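Giving up the afternoon coffee (mostly)

22/09/2023

So I've been off coffee after lunch for 7 weeks now and a few of you asked how it's going, so let's do this properly. I used to have my last cup at four, sometimes five if work was dragging, and then lie in bed at midnight rearranging the kitchen in my head. My doctor didn't tell me to quit, by the way. I just got sick of myself.

The first week was rough! Headache every day at three on the dot, and I snapped at my sister over a parking space (sorry again). I tried swapping in black tea, which felt like cheating, and then peppermint, which felt like drinking toothpaste. What finally worked was a paper cup of hot water with lemon and a bit of honey. Boring, I know, but I think half of what I missed was having something warm to hold while I stare at my email.
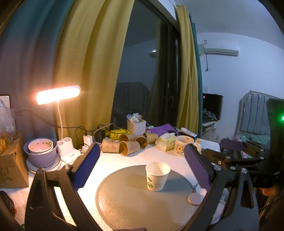

The sleep part took longer than I expected. I'd read all these posts from people who slept like babies on night two, and I was still up at one in the morning reading about other people's divorces. Around week four something shifted and I started getting drowsy at ten thirty like a normal adult. I've even woken up before the alarm a few times, which the cat thinks is wonderful because breakfast comes early.

Then there's the money. I went back through my card statements from the place on Imstead Street and I had spent $398 there since spring. On afternoon drinks alone! That's a plane ticket. I'm not going to pretend I saved it all (there was a sweater), but some of it did go in the jar.
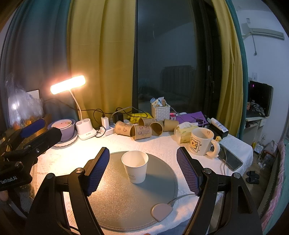

My friend Annelore Gerlach did this with me for the first two weeks and then quit, very cheerfully, over an iced latte the size of her head. She says she sleeps fine either way, and I believe her, and I'm a little jealous. We still take our walk at four. She brings her coffee and I bring my lemon water and we complain about the same things as before.

I do cheat when I'm traveling. Airports don't count, and neither do weddings. Next month I might try cutting the second morning cup too, but please don't hold me to that one.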